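Three months of kitchen work, sort of

I keep getting asked what I do all day now, so here goes. Since February I've been on the team at Vekard that records everyday kitchen jobs for training robots, and before that I was packing ready meals at the Baert site for 17 years. Same trade, in a way! I still spend my shift with food and wrappers and bowls, only now I pick them up with a pair of black grippers instead of my fingers, and everything I do gets logged.

The first week was murder on my thumbs. You forget how much your hands do for you until you have to fetch a bit of scrunched-up foil out of a bowl with two padded jaws. I was slow and cross and I dropped things. Now I can chat while I'm at it, which Boyang Shen says is the sign you've stopped thinking about it (he also says I chat too much — fair).

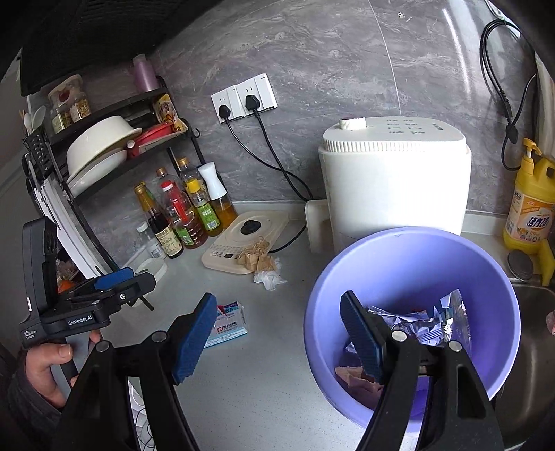 Karla Esquivel reckons I'm being far too cheerful about all this. She's still on the packing line, and she wrote to me after my last post to say that when the arms came in at Baert, two of the girls went to nights and one left altogether, and it wasn't the boring work that went, it was the bit where you could talk to each other. She'd like to know who gets asked before the next lot arrives.

I don't have a good answer for her. We did get asked, a bit. There was a meeting with 167 of us in the canteen and 3 slides, and the tea ran out. What I would say is that the people who put their names down early got the training, and those who waited got whatever was left, and I don't think that was right.

On my side the money is slightly better and my back is a lot better. I miss the noise, oddly. Our room is so quiet that I've started bringing the radio in, and we've had words over the station already.

Next week we move on to washing up, so wish me luck with the wet plates.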